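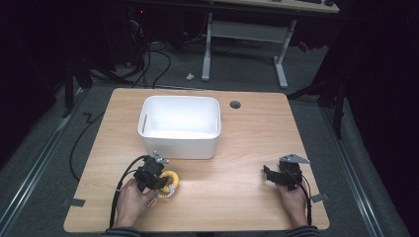

Rowing machine FAQ

Didemthorpe Leisure Centre, gym floor
Last updated 3 August 2019

Which rowers do you have?
There are two types. The Mova uses air resistance and the Zeltora uses a water tank. Both are on the ground floor, next to the stretching area.

What should the damper be set to?
The damper on the Mova controls how much air enters the flywheel housing. It does not set how hard you work. Most members should start at 3. A higher setting makes each stroke feel heavier and puts more load on the lower back.

Does the Zeltora have a damper?
No. Resistance rises with the speed of the stroke. The water level is set by staff and should not be changed.

How do I set the foot straps?
Move the heel rest until the strap crosses the widest part of your shoe. Pull it snug – you should still be able to lift your heel slightly at the front of the stroke.

What is the correct order of movement?
Legs, then back, then arms on the drive. Arms, back, legs on the return. The return should take twice as long as the drive.

How far should a beginner row?
Try 2000 metres at a pace that lets you speak in short sentences. Rest for two minutes if you need to. Add distance before you add speed.

Why do the two machines give different times for the same distance?
Each monitor works out distance in its own way. Compare your results only with earlier ones from the same type of machine.

Can I save my results?
The Mova monitor stores them under a user number. The Zeltora monitor clears when it switches off.

My lower back aches afterwards. What should I change?
Lower the damper and shorten the layback at the end of the stroke. If the ache lasts more than a few days, stop rowing and see your GP.

Who do I tell about a fault?
Speak to Kalliopi Zupan on the gym desk, or ring extension 2387. Please give the number on the rear leg of the machine.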